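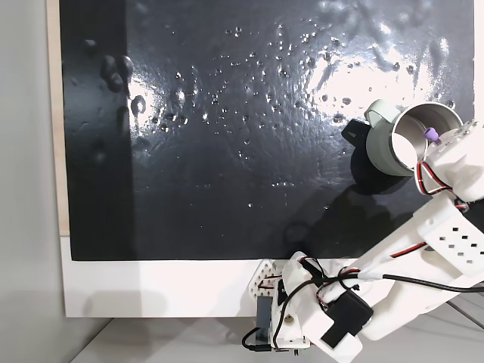
Test station 3, with the cup in the gripper and droplets on the black panel.

Wrist sags when the arm holds a cup at full tilt, and water is reaching the base

Asked by Meriem Radwan, Skelamley Teaching Workshop
Category: Small arms, maintenance and setup

Our workshop operates a small arm with 3D-printed white segments. It stands on a light gray table in front of a glossy black panel in a white frame. The station is used for a pouring exercise in which the gripper takes a metal-lined cup, carries it to the panel and tips it. The exercise is repeated 50 times per session.

Two matters require advice.

First, the wrist holds position correctly when the cup is empty. When the cup is filled, the wrist sags by 6 degrees during the tilt and does not recover until the cup has been set down. The sag was not present when the station was commissioned in July. We have re-run the joint calibration without any change.

Second, the panel collects droplets during each session, and some of the water runs down to the table. The servo at the base is close to the lower edge of the panel. Staff currently dry the table by hand at the end of the session. We would like to know whether this is sufficient, and whether the cables should be rerouted. At present the red and black wires follow the outside of the arm and loop at the joints.

The supply is a Gerneck bench unit. The controller is the standard Desmet board. No error codes are recorded.

Answer 1 (accepted)
Posted by: Brulance Technical Support Desk

The symptoms described are consistent with a loose servo horn at the wrist or with a voltage drop under load. Calibration will not correct either condition. The following procedure is recommended.

Switch off the supply and disconnect it at the wall. Support the arm by hand before power is removed, as the joints will drop. Remove the cup from the gripper. Hold the forearm segment and attempt to turn the wrist gently. If the printed part moves before the servo shaft does, the horn screw has worked loose or the printed spline has worn. Tighten the screw, and replace the printed part if movement remains. Printed splines should be treated as consumable items on any station that performs repeated lifts.

If no movement is found, restore power and measure the voltage at the wrist connector while the arm holds a full cup at the tilt angle. Compare this reading with the reading at the board. A marked difference indicates a poor crimp or a conductor damaged by flexing, usually where the loop passes a joint. Replace the complete lead. Splices should not be made inside a moving loop.

With regard to water, drying the table after the session is not sufficient. The base should be raised on a non-absorbent block, and a shallow tray should be placed along the lower edge of the panel. Each cable should be given a drip loop, meaning a low point that hangs below the connector it serves. Cables should not lie on the table. Water must never be poured while the servo covers are removed.

Calibration should be repeated once the mechanical work is complete.

Answer 2
Posted by: registered member, 159 contributions

I concur with the above on the horn screw. I would also fill the cup less. We reduced the fill to almost half on a similar station and the sag was no longer a concern for our purposes. Thread-locking compound is acceptable on the metal screw but should be kept away from the plastic, which it may crack.

Answer 3
Posted by: guest

Larger servo.

Comment from Meriem Radwan

The horn screw at the wrist was loose and has been tightened. The sag is reduced but has not been eliminated, and a replacement printed part has been requested. The tray is to be fitted on Tuesday. Voltage readings will be added to this page when they are available.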